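Accueil > Travaux d'étudiants > Métiers du bois

Grovwood, ou comment j'ai passé un semestre à huiler des planches

Au départ je voulais travailler sur les charpentes (comme tout le monde dans le groupe), et puis Éabha Hayes, qui encadrait nos projets, m'a demandé ce que je connaissais aux finitions. Réponse : rien du tout ! Voilà comment je me suis retrouvé avec un sujet que personne n'avait pris, les finitions à l'huile sur les bois clairs, et un titre de projet, Grovwood, choisi un soir de fatigue et jamais changé.

La question était simple à poser : est-ce qu'un plateau clair huilé vieillit mieux qu'un plateau verni quand on s'en sert tous les jours ? J'ai préparé deux séries d'éprouvettes en frêne, 61 morceaux en tout, poncés au grain 80 puis plus fin. Une série à l'huile de lin, l'autre au vernis à l'eau. Le ponçage m'a pris presque tout le mois de février et j'ai encore de la poussière dans mon sac.

Première surprise, l'huile jaunit. Je l'avais lu, mais entre le lire et voir ses échantillons virer au miel sur le rebord de la fenêtre, il y a une marge. Le vernis garde beaucoup mieux la teinte de départ, par contre dès qu'il est rayé ça se voit, et pour réparer il faut reprendre toute la surface. Avec l'huile, un chiffon, un peu de patience, et on retouche juste l'endroit abîmé. 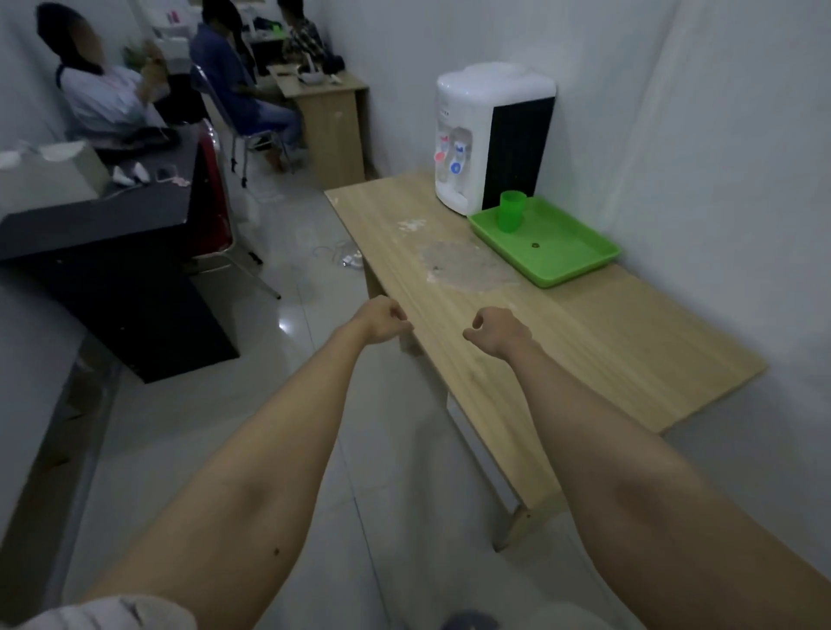
Plateau en bois clair à fil droit, surface légèrement éraflée.

Pour l'usure, j'ai bricolé un protocole avec Cillian Mulcahy, mon binôme sur cette partie : un tampon abrasif lesté, 3000 passages par éprouvette, toujours dans le sens du fil. C'est long, c'est bruyant, et on a fini par se relayer avec de la musique. Les échantillons vernis tiennent bien et puis lâchent d'un coup, la couche s'ouvre et le bois grise. Les huilés se matifient dès le début, mais ensuite ça ne bouge presque plus.

Côté taches, match inverse ! Le café a marqué toutes mes éprouvettes huilées, même celles qui avaient séché le plus longtemps. Sur le vernis, un coup d'éponge et on n'en parlait plus (sauf sur les rayures, évidemment).

Si je devais recommencer, je changerais deux choses. D'abord je noterais l'humidité de l'atelier, que j'ai oubliée pendant toute la première série, ce qui rend mes temps de séchage difficiles à comparer. Ensuite je testerais une huile dure, le mélange huile et cire dont Éabha me parlait depuis le début et que j'ai écarté par flemme de commander le produit.

Pour mon bureau à moi, j'ai choisi l'huile. Je bois surtout du thé, je n'ai pas encore testé le thé.

Contact | Mentions légales | © Atelier Ní Mhurchú | Haut de page

À lire aussi
Stirkudance : un plancher de bal démontable
Surnutero, inventaire des colles anciennes
Affûter ses ciseaux sans y passer la nuit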